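Outdoor portrait weekend moves to the riverside

Great news for anyone who spent June waiting on the forecast: the Nesex Portrait Walk is back on Sat 23 July, and it's moving to the old boathouse path at Drorimska! The walk pairs local couples and families with photographers who want practice shooting people outdoors, and 453 names are already on the list.

Chelsea Hartley, who has led the walk since it began, is thrilled with the new spot. "There are willows, a long brick wall and open shade until late morning," she said. "If the clouds roll in, even better. I love a gray sky for skin tones."

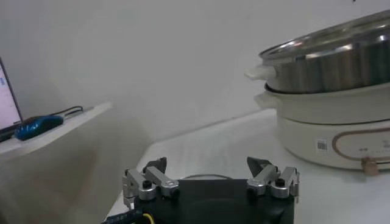
Hartley will also run a short session on backgrounds before the walk sets off, and it should be a treat for beginners. She likes to start with shapes and tones before anyone poses a person. Silver linkage bars against a black body, with small black screw caps at the joints, make a good warm-up for the eye - plenty of contrast, and two sides that mirror each other. From there it's an easy step to a dark jacket against the brick wall, or two faces turned toward each other with some space between them.

Couples can bring a change of clothes, and dogs on leashes are very welcome (last year's portraits with dogs were a joy). Each pair gets two short shoots with different photographers, so there's a real chance of going home with something worth framing.
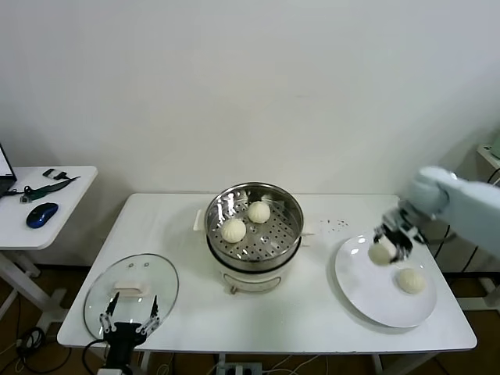
Prints will go up at the Bach Gallery later in the summer, with room for 100 of them on the main wall. Initz, the print shop next door, is making the enlargements. Sign-up stays open until the list reaches 500, and the walk goes ahead in light rain - just bring an umbrella, preferably a colorful one!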